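Skip to content
Search the help pages Search Advanced search
Reading time: 3 minutes

Printed face worn off a Vidal knight figure — repair it or leave it?

Posted by Jotell
February 14, 2023

Hello all, I hope this is the right corner for it. I have been putting my childhood castle figures back together after a long spell in my parents' loft, and most of them have come through very well. The one that worries me is the red knight from the Vidal range, the one with the hinged visor. His face print has nearly gone on one side. The left eyebrow and half the moustache are missing, I think from the visor rubbing each time it was lifted (and I lifted it a great deal as a boy).

The torso print is lovely and the plume is the original one, so I'm in two minds. I could paint the missing bits back in, I could look for a replacement head, or I could simply keep the visor shut and say no more about it. He is going on a shelf and I've no plans to sell him, but I'd hate to do something now that I regret in June when I've learned a bit more. Is there a paint that holds on that slightly shiny plastic? And are the heads the same size across the whole range? I have a spare from the harbour set but it won't push all the way down, and I don't want to force it.

Thank you in advance, and sorry for going on.

Skestitz

Welcome, Jotell, and what a nice figure to have kept! Please don't force that harbour head. The harbour figures have a slightly thicker neck peg, and I have seen more than one knight end up with a split collar that way. The heads that do fit are from the castle and forest sets, and you can tell them by the small raised ring inside the neck hole.

On the painting, I'd say go ahead if he is staying with you, but do it on a spare head first and keep the worn one safe in a little bag. Wash the spare in lukewarm water with a drop of washing-up liquid, let it dry overnight, and use a thin acrylic with the finest brush you can find. Two very light coats are better than one heavy one. Leave it a good week before you close the visor over it — I was impatient with mine and the moustache came off on the inside of the helmet, so I had to start all over again.

If you ever do think of selling, say clearly that the face is repainted. Most collectors are perfectly kind about it as long as they know beforehand.

7 people found this helpful

Nisico

I would just shut the visor. Mine has been shut for years and he looks very smart. Somebody was selling a bag of 70 mixed heads a while ago but I can't remember where, sorry, and I don't know if any of them were castle ones.
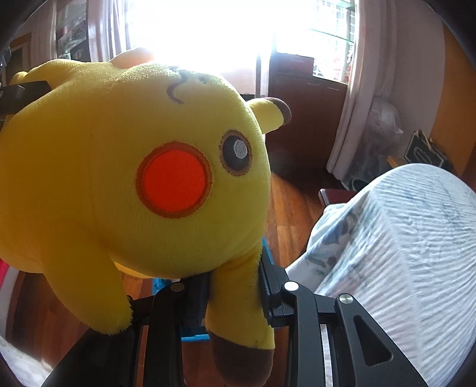 The other thing I meant to say is keep him out of the sun, whichever way you go. The red goes a sort of tired pink on a windowsill, and there's no paint for that. Mine lives on the bookcase on the landing and has kept his colour nicely. Good luck with him, and do let us know what you decide.

Related topics
Visor hinge gone floppy on castle figures
Which plumes belong to which knight?
Cleaning sticky capes without shrinking them
Harbour set: missing neck pegs and spare hats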